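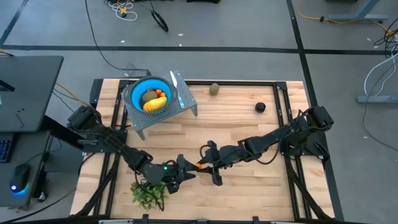
From: Leena Hyvönen
To: bimanual list
Re: handover between two arms, Kellelel set

Eftychia Konstantinidis wrote:
> Did you train on all 645 demonstrations or only the short ones?
> I can not repeat your handover number with my copy.

Dear Eftychia,

We used only 300 of the 645. The others have a long pause before the second gripper closes, and the policy learned to copy the pause. After we removed them, it succeeded in 86 of 101 trials. With the full set we had 52 of 101.

Please check also your action chunk length. Ours is shorter than the default in Skallow. Small items suffer most from a long chunk, the fruit much less.

I did not yet test with the knife on the stand moved to other places. I will write again when I have this result, maybe on Sunday.

Best regards,
Leena

Shares 4 | Comments 2

oksanen_lab: Same pause problem in our data. Thank you for the numbers.

mtk: Is the list of the 300 available?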